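Drulavmont Tabletop Arm review: can it put the groceries away yet?

Posted 2023-08-26 by Athina Karagiannis

I've had the Drulavmont arm clamped to the end of my kitchen counter for most of August, and I have opinions! I wanted to know one thing going in, and it's the thing everybody asks when they come over and see it: does it do chores? Could I leave it with the shopping, or the dishes, or the sad drawer of lids, and go sit down?

Short version for people who are already reaching for their wallets: sort of, a little, if you pick the chore very carefully and you like tinkering. Long version follows.

What you get is the arm itself, a clamp, a power brick the size of a hardback, and a login for the practice software, which Drulavmont calls the sandbox. There's also a printed manual that runs to 172 pages. I read it. Well, I read the front third and then used it to level the clamp. The writing is fine but it assumes you already know what a wrist offset is, and I did not (I do now, and I'm not sure my life is richer).

Setup took me an entire evening. The clamp is great, really solid, no wobble at all on a thick countertop. The cable is too short. I can't believe I'm writing that about a machine at this price, but it would not reach the outlet behind my toaster and I had to move the toaster, the kettle and the bread bin down one. My husband still goes to the wrong place for bread.

Now the sandbox, because you'll spend more time in there than you expect. The idea is that you build a task in simulation first, watch the gripper try it over and over with plain pretend objects, and only then send it to the real arm. I grumbled about this at first. I'd paid for an arm and here I was staring at my laptop like it was tax season. But my neighbor Cyprian Zawadzka, who spent years on a packing line at Custance, told me to stop whining and do the practice runs, and he was right about that. Everything I skipped in the sandbox went badly on the counter. Everything I took my time over went at least okay. 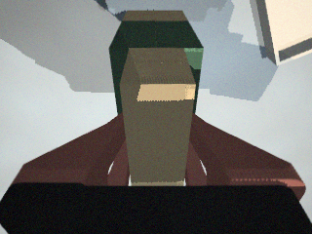
The part that eats your evenings is the approach. Getting the gripper to close on a thing is easy enough. Getting it to come in straight, stop at a sensible height and not nudge whatever is standing behind the thing you want, that's where I lost hours. A pantry shelf is basically all stuff standing behind other stuff, so you see the problem. You can set a clearance value for each object, and the default is far too brave. Turn it down before you do anything else. It's on the second settings tab, under a heading that makes no sense.

So, the chores. I tried boxes first, since boxes are the best case. Cereal, crackers, rice, that sort of thing, moved from the counter to a low shelf. It's good at this! It's slow, wow is it slow, you could unload a whole car in the time it takes to shelve the crackers, but it put them where I'd told it to and they stayed upright. I was so pleased that I called my sister and made her watch over video, and she was very polite about it.

Cans were nearly as good once I'd swapped to the softer finger pads. You get 2 sets in the package, and the hard ones are useless for anything shiny.

Bags were a disaster. Flour, frozen peas, salad, anything that changes shape when you squeeze it. The arm has no idea what to do with a bag. It would grab one corner and haul it up, and then the weight would swing and the whole thing would stop with an error, holding my peas in the air until I came and rescued them. I gave up on bags in the second week and I haven't gone back.

Dishes, no. I tried plastic plates only, I'm not crazy. It could lift them from a stack if they were lined up just so, but real plates out of a real sink are never lined up just so. Laundry I didn't even try. Cyprian asked me about socks and I laughed at him.

He had a more interesting take on the shop side, by the way. He thinks this arm would be perfectly useful on a small bench where the same box turns up in the same place all day, and he'd have happily handed it the dullest station on his old line. I can see that. My kitchen never has the same box in the same place, and that seems to be most of the difference between a job it can do and one it can't.

A few smaller gripes. The fan whines. The app logs you out if you look at it funny. Support took up to 2 days to answer me, though the person who did answer was lovely and sent me a fix for the clearance bug without making me feel silly.

I also borrowed the Balaskas arm from a friend to compare. It's quieter and a good bit faster, but it has no practice software worth mentioning, so all your mistakes happen out loud on the counter. I'd take the Drulavmont for learning on. If you only want something to show off at parties, get the Balaskas.

Would I buy it again? As a hobby, yes, happily. As help around the house, no, not this year. I'm keeping mine, and I've ordered the longer cable from Skallthorpe so the toaster can go home.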